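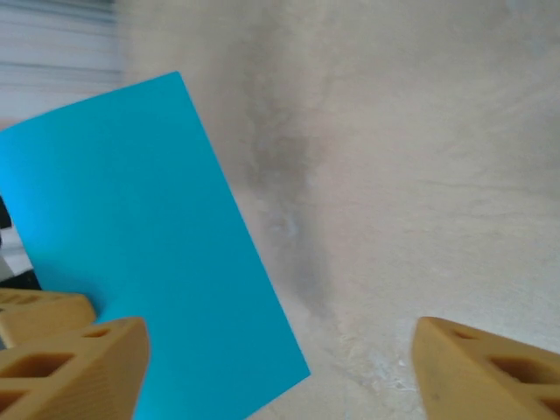

On Apr 15, 2020, Manon McIntyre wrote:

> Has anyone dyed with woad from a bag instead of fresh leaves? I
> bought a packet of the powdered stuff from Flavine and I've had two
> goes at it now. First vat went a sort of pond green and stayed there.
> Second one looked right, yellow-green with the coppery skin on top,
> but the wool came out the color of dishwater and mostly rinsed away
> in the sink. I'm using the Paltik yarn, the plain white two-ply. My
> notes say I had the vat at a simmer. Is that the trouble? I want
> enough blue for a yoke sweater and I'm running out of patience and
> yarn both.
>
> Manon

Oh Manon, yes, that's the trouble, or most of it! A simmer is way too hot. I cooked my first three vats to death the same way, because I'd come over from madder and onion skins and I thought a dye pot was a dye pot. You want it more like a hot bath. I keep mine at 120 Fahrenheit and I fuss over it with a candy thermometer the whole time (a thermometer that never goes near candy again, please). If it creeps up past 140 I take the pot off and go do something else for a while.

The other thing is air. Your second vat sounds like it was fine when you started, and then I bet you stirred it. I used to stir like I was making soup. Every bubble you fold in there uses up some of what's keeping the dye dissolved, and then you've got blue specks floating around that will sit on the wool and never get into it. That would give you just what you saw in the sink. So slide the skein in slowly, down the side of the pot, and squeeze it out under the surface before you lift it. No dripping back into the vat if you can help it. I hold a bowl right up against the rim.

And soak the yarn first. The Paltik has a lot of spinning oil left in it, at least the cones I've had did, so wash it with a good squirt of dish soap and rinse it till the water's clear, then leave it in plain warm water for a couple of hours. I do mine overnight. It really does drink up the dye better — the patchy skeins in my cupboard are all ones I was too hasty to soak.

What did you use to take the oxygen out? You didn't say. I've used both the color remover from the grocery store and the proper stuff, and they both work, but the grocery kind takes a lot more of it and it goes stale once the box has been opened. If yours has been under the sink since last spring I'd toss it. Pond green that stays pond green makes me think it was weak, or there wasn't enough washing soda, or both.

About depth. Please don't try to get your sweater color in one long dip! Wool doesn't like sitting in soda, it goes harsh. I do five minutes in and fifteen out, hung over the shower rail, and then back in again. For a middling blue I do 4 or 5 rounds. Océane Dufour does a lot more than that, with very short dips, and hers are darker than anything I've managed, so maybe she'll chime in. Let it air overnight before you rinse, and then a splash of white vinegar in the last rinse water. It'll look darker wet than it ends up, so go one dip past where you think you should stop.

How much are you planning on? My last yoke sweater took 500 grams for the body and sleeves, and I'd never get that in my pot in one go. If you have to split it, dip all the skeins in turn, round by round, so they all see the vat when it's strong and when it's tired. And then knit from two at once, changing every couple of rows. I know it's a nuisance but I can see the line across my left sleeve from here.

Don't throw out the first vat, by the way, if you still have it. Warm it up gently, add a bit more soda and a spoonful of the remover, put the lid on and leave it alone for an hour. I've brought back worse.

One more question for everybody while I'm here: is the Wornbridge fleece sale going to be by mail this year? I wrote to them in March and haven't heard. I'd like a gray one if they have any. Woad over gray is the nicest thing, sort of a stormy teal, and I've used up all of mine on mittens.

Write back and tell us how the third one goes.

Maëlle Perron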